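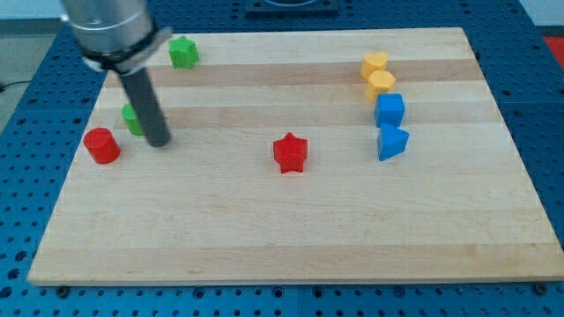 Helles Holz, Streifen an Streifen, darauf Klötze in Grün und Rot.

Magazin > Wohnen > Material

Ahorn ist wieder da. Jahrelang nur Eiche, Eiche geölt, Eiche geräuchert, Eiche bis unter die Decke. Und jetzt, im Dezember, in der Werkstatt von Peadar Hegarty in Clorkow: Bretter, fast weiß, stapelweise an der Wand. Draußen Matsch, drinnen Leim und Kaffee.

Hegarty redet schnell, sägt schneller. Früher Küchen, heute fast nur noch Tischplatten. 50 im letzten Jahr, mehr schafft er nicht, will er auch nicht. „Eiche verzeiht alles", sagt er. „Ahorn merkt sich jeden Rotweinfleck." Trotzdem - die Leute wollen es hell.

Warum? Bláthnaid Ní Mhurchú, Einrichterin, zuckt mit den Schultern. Kleine Wohnungen, dunkle Winter. Bei Nitley, dem Möbelladen am alten Hafen, steht ihr Lieblingsstück: ein Esstisch für 3.958 Euro. Viel Geld. Im Oktober zweimal verkauft, einmal an ein Paar, dass eigentlich nur Stühle wollte.

Geölt oder geseift, da scheiden sich die Geister. Öl macht gelb, Seife macht Arbeit. Hegarty seift. Alle paar Monate, lauwarmes Wasser, Lappen, fertig. Vorher schleifen mit 200er, zum Schluss 400er Papier, immer mit der Faser. Wer quer schleift, sieht es später bei jedem Frühstück.

Und der Nachschub? Kommt aus Urnik, wenn er den kommt. Die letzte Lieferung stand drei Wochen beim Zoll. Hegarty hat derweil Schneidbretter gemacht, aus Resten. Alle weg vor Weihnachten.

17 Kommentare | 42 mal geteilt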